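Minutes, Stollora Repair Club monthly meeting, 2022-12-03

Taken by me, Zübeyde, because Beril had the pen last time and says her wrist still hurts. Present: Anjana Liyanage, Şengül Yurt, Beril Ateş, Kadir Kocabaş and yours truly. We started late (the bus, again) and Anjana chaired.

**1. Last month's minutes**

Approved, with one fix from Kadir: he did not "refuse" to fix the toaster, he "declined for now." Noted!

**2. Computer bench**
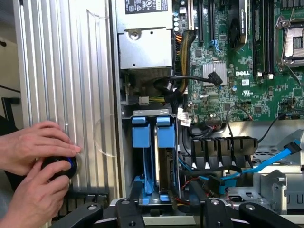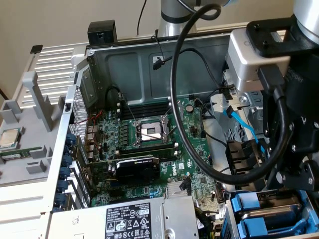
The Dell desktop stays on the bench list until the next meeting. Kadir wants to make computers a regular thing and I think everybody liked that, me included, though Şengül asked who is going to wipe the old drives before anything leaves the building. Good question. Kadir will write up a one-page checklist and bring it next time. Until then we take computers in but we don't hand any out.

**3. The winter swap**

This took up most of the evening, so bear with me. Şengül has been talking to the people at Pavusus, the hall on the corner, and they'll let us have the big room for a Sunday in January if we set up and sweep up ourselves. The rent is 700 for the day. I thought that was steep and said so. Beril pointed out that the spring swap was in the parking lot and we all remember the wind (my tablecloth is still out there somewhere), so I gave in.

We went back and forth on whether to charge at the door. Anjana says no, never, it's a swap. Kadir says a jar by the coffee. We settled on the jar. Coats and boots get the long wall, kitchen things get the stage, and books go in the hallway where people can stand and read without blocking everyone else. Beril wants a kids' table with puzzles and I'm all for it, but somebody has to check for missing pieces and it isn't going to be me this year!

Agreed: Şengül books the room. All in favor.

**4. Money**

We have 3000 in the account, which includes what came in from the August yard sale. Once the hall is paid for, Anjana would like to leave the rest alone until spring. Kadir would like a second sewing machine. I'd like a kettle that shuts itself off. We put the shopping off until January and I've written all of it down here so it doesn't get lost.

**5. Sewing night**

Going really well, almost too well. We had 9 sign-ups for 4 machines and people were hemming by hand in the corner (very nicely, I should add). Beril will try splitting it into an early group and a late group. She's also asking for thread donations, any color except navy. We are drowning in navy.

**6. Anything else**

- The Uçar bakery is happy to put our flyer in the window if it's small. Anjana will shrink it.
- Şengül still has the Drasden folding tables in her garage and would love her garage back. Kadir has the van and will pick them up before the swap.
- Whoever took home the good scissors, please bring them back. The orange ones.

Next meeting at Beril's place, same time. She's making soup, so bring a bowl.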